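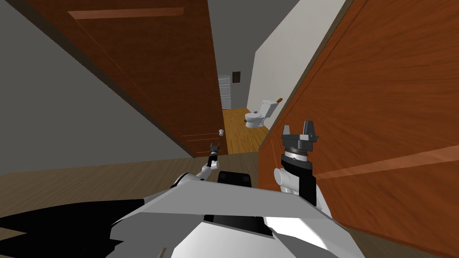
Between the two doors in the simulator, head camera view, left gripper just below the knob.

Getting a two-armed robot unstuck from a doorway (and stopping it happening again)

If you have come to this page, I suspect your robot has got itself halfway through a door and decided to stay there. Mine did the same in February, over and over, and I spent far too many evenings with a pot of tea trying to work out why. I hope these notes save you a few of those evenings. They are written for the Foltevico simulator with the Ileo motion planner on top, but most of it should carry over if you use something else.

What the fault looks like

The robot drives up, the door is open, and the base starts through the gap. Then the wheels keep turning while the body goes nowhere, the whole robot begins to lean, and the camera view tips over with it. In my log the planner repeated "path clear" 392 times while all this was going on, which was not much comfort. If your floor suddenly slopes in the camera view and you haven't built a ramp, you are in the right place.

Step 1. Stop the base before you touch the arms

Pause the run and set the base speed to zero. Please do this first, even in simulation. I used to pull the arms in while the base was still pushing, and the robot would spring out of the doorway like a cork. Jayanthi Hegde, who looks after our real machine, was watching over my shoulder once and went rather quiet. On real hardware, use the emergency stop, keep everybody out of reach of the arms, and don't try to hold up a leaning robot by hand.

Step 2. Save the state

Save the scene and the last 2,000 lines of the log before you reset anything. You will be tempted to skip this and just press reset – I was, several times – and then you have nothing to look at afterwards.

Step 3. Turn on the collision shapes

Open the view menu and tick "show contacts". Look at the elbows and wrists first, and then at the edges of the doors. In my case the contact was at the right wrist, up against the door on that side. The planner was checking the base outline only, so as far as it knew there was plenty of room.

Step 4. Check the outline the planner is using

Find the footprint setting in the Ileo file. If it says "base", change it to "full body". Then look at the arm pose at the moment the robot sets off. Wakana Kubo spotted that my script sent the drive command without waiting for the arms to finish tucking, so they were still up in their reaching pose. One missing wait, and I had been blaming the wheels for a week!

Step 5. Add a lean limit

Set the base to stop if the body tilts by more than 3 degrees. It won't cure the fault, but it does stop a small jam turning into a fall. Leave the limit on when you move to the real robot, and test it there at the slowest speed you have.

Step 6. Back out gently

Load the saved state, keep the base still, and lower the arm that is touching a little at a time until the contact marker goes away. Then reverse in a straight line. Turning on the spot in a doorway will very likely catch the other arm, and you will be back at step 1.

Step 7. Run it again, a lot

One good pass doesn't tell you much. I ran 300 passes overnight with the doors set at different angles and read through the failures in the morning. There were still a few, all with a door that hadn't opened far enough, so I now have the robot check the door angle before it sets off.

If it still leans after all this, have a look at the friction value on the doors. Selina Frei wrote to tell me hers had been copied over from the rubber floor mat, and her robot was more or less gluing itself to the wood. Do write in if you find another cause, and I'll add it to the page.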